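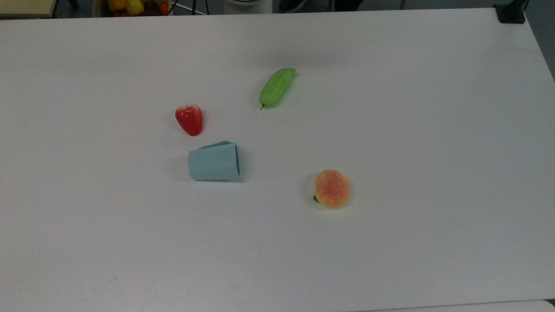
The Olov G2 is a two-finger parallel gripper with swappable pads, sold for light picking work on small arms. This page covers the standard unit, the three pad sets, and the results of the pick comparison run by Gurbridge against the older Olov G1. The test table is matte white and the items are placed apart from one another, so each pick starts with clear space on every side. The cucumber lies on a diagonal, which makes the wrist turn before the fingers close, and the strawberry narrows toward its tip, so flat pads meet it on a slope. The peach is nearly round and has a small leaf low on one side.

Page last revised September 11, 2018.

What is in the box

Gripper body with fixed cable
One pair of flat rubber pads (fitted)
Flange plate and four screws
Hex key
Printed wiring sheet

Pad sets

Flat rubber. Fitted at the factory. Best grip on boxes, tubes and anything with parallel sides. Tends to roll a round item if the fingers close off center.

Soft V. A shallow groove across each pad. Recommended for fruit and for long items picked across the body. Lower usable force than the flat pads.

Thin tip. Narrow steel-backed pads for thin walls, rims and handles. Do not use on soft items above the lowest force setting.

Pads are held by one screw each. Run the open/close calibration after every pad change. The controller does not detect which set is fitted, and the pad type has to be entered by hand on the setup screen.

Comparison with the G1

Both grippers were mounted on the same arm and driven by the same Mernness controller, firmware unchanged between runs. Each gripper made 100 attempts per pad set. A pick was counted as good if the item was lifted, held through one full base rotation and released without a visible mark.

G2, soft V: 94 good
G2, flat rubber: 88 good
G2, thin tip: 71 good
G1, soft V: 89 good
G1, flat rubber: 86 good
G1, thin tip: 52 good

The gain with flat pads is small and should not be the reason to replace a working G1. The gain with thin tips comes mainly from the finger guides, which have less side play. Most of the remaining thin tip failures were slips on curved surfaces. Most of the flat pad failures were rolls at first contact.

Test setup and logging were done by Abhishek Kashyap. Hemant Prajapati repeated the soft V runs in a different item order and got results within two picks of the first set on both grippers.

Limits of the test

The items were light. Nothing in the set came close to the rated load, and the figures say nothing about holding heavy parts. Pick poses came from an overhead view and were checked by the operator before each run. A fully automatic pose finder may give lower numbers. Wet items were not tried.

Specifications

Mass with flat pads: 287 g
Opening: 0 to 85 mm
Finger force: 10 steps, set in software
Supply: 24 V DC
Control: serial or digital I/O
Repeatability: 0.1 mm
Cable length: 1,055 mm

Fitting notes

The flange plate fits the Jaiswal wrist directly. Other wrists need an adapter, sold separately. Route the cable along the outside of the last joint and leave enough slack for a full turn in both directions. In the first Gurbridge setup the cable was tied too close to the wrist and pulled the connector partly out during base rotation. Those picks were thrown out and run again.

Set force before speed. Start at step 2 for soft fruit and step 4 for firm items, then raise by one step at a time. Closing speed above 60 percent is not advised with the soft V pads.

Known issues

Units shipped before April report the opening 1 mm too wide after a cold start. Run the calibration once at power-up or load the current firmware.

The thin tip pads can touch each other at full close if the screws are overtightened. Maximum torque is printed on the wiring sheet.

Ordering

G2 with flat rubber pads: part OL-G2-F
Soft V pad set: part OL-PV
Thin tip pad set: part OL-PT
Wrist adapter: state the arm model when ordering

Replacement pads are sold in pairs. G1 pads do not fit the G2.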